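Notes for Session 3 – When the Robot Stops and Nobody Knows Why
Posted August 31, 2021
2 comments
14 shares

Okay, so these are my notes for the third session, typed up a little more neatly than what I scrawled on the whiteboard. If you missed it, read this before lab, please, and bring the fault log printout with you. Several of you asked for the log from the Zadora run as well. It's in the course folder now, same place as the slides.

We spent the first half of the session on the Alladwood bed-making trials, and I want to go back over them slowly, as I rushed the ending.

The job sounds like nothing. The robot rolls up to a bed, finds the edge of the duvet, closes the gripper on it, and pulls it straight. We had it running in July in a furnished bedroom at Pundthorpe, and for the first stretch it did fine. Then we got the fault I've been calling the quiet one. The arm went out to the front edge of the bed, the gripper closed, the controller logged "grasp OK," and the arm started its pull. Nothing else in the log looks strange for a good while. No alarm, no red light, no error code. Motor current in the wrist just climbs and climbs until the base drive trips and the whole thing sits down.

What had it grabbed? The duvet, yes, but also a pinch of the bottom sheet. And a bottom sheet is tucked under a mattress, so now you have a robot trying to drag a mattress across a room by its bedding. It gave that a really good try!

The step counter read 1,399 when the gripper closed and 1,485 when the drive tripped. I'd like you to look hard at that gap. It's 86 control steps in which the robot had all the information it needed to know something was off, and it kept pulling.

So why didn't it stop? I count three separate things, and I'd be happy if you argued with me about which one matters most.

First, the grasp check. "Grasp OK" on this controller means the fingers closed and didn't close all the way. There's something between them. It says nothing at all about what that something is or how many layers of it there are. A duvet fold and a duvet fold plus a sheet look almost the same to a finger position sensor, and the difference got lost in the noise. We had named that signal badly, and then we believed the name (I've done this more times than I'd like to put in a handout).

Second, the force limit. We did have one. It was set during the Dalsgaard tests, where the robot was pulling heavy curtains along a rail, and those take a real tug to get moving. Someone copied the settings file over – okay, I copied the settings file over – and the limit came along with it. For a light duvet it was far too high. The limit was never wrong for curtains, and that's why a quick read of the file didn't catch it.

Third, the camera. By the time the arm is up at the mattress, its own forearm and gripper take up a good piece of what the head camera gets to work with. And look at what it has to sort out around them. 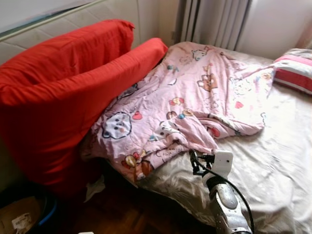 Kaan Yazıcı asked whether a wrist camera would have fixed all of this, and said he'd sooner spend money on that than on another week of tuning force limits that will be wrong again in the next room. Fair question, and we went around on it for a while. My answer is that it would help with the third problem and do very little for the other two. A wrist camera gets you close to the fabric, but once the fingers shut, it's mostly staring at cloth. I'd still want a sane force limit under it. Kaan wasn't convinced, and he's welcome to write that up for the assignment.

Anyway, back to the bed. The duvet is pale pink with cartoon bears all over it, and the sheet under it is cream. To you and me those are two different things at a glance. Our segmentation, though, was trained mostly on plain bedding lying more or less flat. Give it a crumpled print and it starts drawing edges around the bears. The duvet also gets paler over toward the striped pillow, so you can't lean too hard on "pink means duvet" either. And right at the front it folds over itself into a lumpy overhang, with the sheet just below. That sort of lump is where the planner likes to grab, as it sticks out and scores well. It's also where you're most likely to pick up a second layer. See the problem?

One more thing on this before I leave it. Maribeth Sebastian pointed out that we only talk about this as a nuisance because it was a bed. Same fault, same 86 steps, but the sheet is a tablecloth with a full coffee pot on it, or the duvet has a kid's foot under it. I don't want anybody leaving this course thinking a soft object makes a soft failure. Fabric carries force just fine.

What we changed afterward

The grasp flag is now called "fingers blocked," which is ugly and accurate. After closing, the arm does a small test lift before it pulls, and if the load goes up faster than a duvet should, it lets go and backs off. The force limit lives with the task now and can't be copied over from another robot's folder without a prompt. We also added a plain time check on rising current: if it keeps climbing and the gripper isn't getting anywhere, stop. That last one took an afternoon to write and I'm still a bit embarrassed it wasn't there already.

I haven't got enough runs on the new version to tell you how well it works. Ask me later in the term.

For lab

Pull up the log and find the first step where you, as a human being reading it, would have hit the stop button. Write down the step and which signal convinced you. Then write a rule that would catch it there, and tell me one ordinary household job where your rule would stop the robot for no good reason. There is always one, so don't tell me there isn't.

Work in pairs if you like. If the e-stop on your bench sticks, swap benches and put a note on it, and don't run the arm on that bench at all, even for a second, even slowly.

Reading for next time is the short handout on interlocks. Skip the appendix.

Share this page
14 shares
2 comments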